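Vestex Fleece Blankets for Nurseries and Playrooms

Product code 3525
Supplied by Numasa Contract Textiles

Overview

The Vestex range of fleece blankets is supplied to nurseries, infant schools, childminders and hospital play departments. The blankets are made for daily use on floors, cots and rest mats and are intended to withstand frequent laundering. The range is available in plain colours and in a selection of printed designs, which are reviewed each November.

Orders are accepted from registered childcare settings, local authorities and trade customers. Private customers may purchase single blankets through our appointed retailer, Mustonen, subject to availability.

Specification

Material: polyester fleece, brushed on both faces
Weight: 200 grams per square metre
Size: 140 cm x 140 cm
Edge finish: overlocked, with rounded corners
Label: sewn-in, with space for a name or room number
Pack size: 4 blankets of one design
Minimum order: one pack

Fabric and construction

The fleece is knitted and brushed to give an even surface on both sides. It is treated during finishing to reduce pilling, although some change in the surface is to be expected over the life of the blanket. Corners are rounded to prevent the edging from lifting, and all thread ends are secured before packing.

The label is placed on the reverse at one corner. It may be marked with a laundry pen or fitted with a woven name tape. Adhesive labels are not recommended, as residue may transfer to other items in the wash.

Colours and printed designs

Plain blankets are available in red, navy, leaf green, oatmeal and grey. Printed blankets are produced on the same base fabric and carry the same size and weight. The design is printed on the face only; the reverse is paler in tone.

Printed designs are cut from continuous cloth, and the position of the pattern will therefore differ from one blanket to the next. Slight variation in shade may also occur between batches. Customers who require a close match across several rooms are advised to place a single order and to state this requirement at the time of ordering.

The smiling flower print has a red ground, with rows of blue, green, yellow and white flowers among small orange and yellow dots.

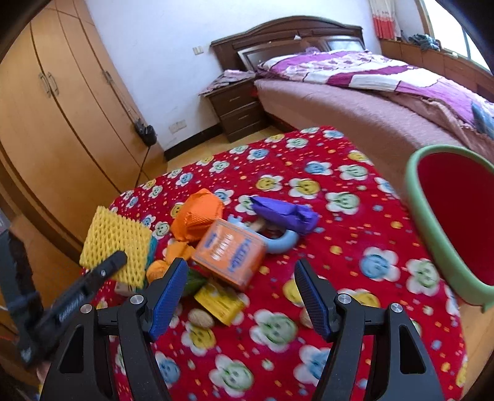
Suitability and safe use

The blankets are suitable for floor play, story time, supervised rest and general warmth. They are not padded and should not be used in place of a safety mat beneath climbing or soft play equipment. On polished or tiled floors, a non-slip underlay should be placed beneath the blanket.

Settings should follow their own safe sleep policy when using any blanket with babies. The full-size blanket should not be folded to serve as a cot blanket for a young baby. A smaller cellular blanket, the Zilis, is listed separately for this purpose.

Keep all fleece items away from open fires, heaters and other sources of heat.

Washing and care

Wash before first use. Dark and bright colours should be washed separately for the first two washes.

Machine wash at 40 degrees with a mild detergent. Do not use bleach or fabric softener. Tumble dry on a low setting or dry flat. Do not iron the printed face. Blankets should be completely dry before they are folded and stored.

Where a setting's infection control procedure calls for a higher temperature, plain blankets may be washed at 60 degrees. Repeated washing of printed blankets at this temperature will cause the colours to fade and is not covered by the guarantee.

Storage

Blankets may be stored folded or rolled. Each pack is delivered in a reusable cotton bag with a drawstring, which should be kept out of the reach of children.

Ordering and delivery

Please quote product code 3525 followed by the name of the colour or design. Orders received before noon are normally dispatched on the next working day. Printed designs that are temporarily out of stock will be placed on back order unless the customer requests otherwise.

Fabric swatches are available to trade and local authority customers free of charge. Swatches show the quality and colour of the cloth but are too small to show a complete pattern repeat.

Returns and guarantee

Unused blankets may be returned in their original packaging within 28 days of delivery. Blankets that have been washed or marked with a name cannot be accepted unless faulty.

All Vestex blankets are guaranteed against faults in stitching and edging for two years from the date of purchase. The guarantee does not cover fading, staining, cuts or damage caused by incorrect laundering. Claims should be sent to the Numasa customer service department with the order number and a short description of the fault.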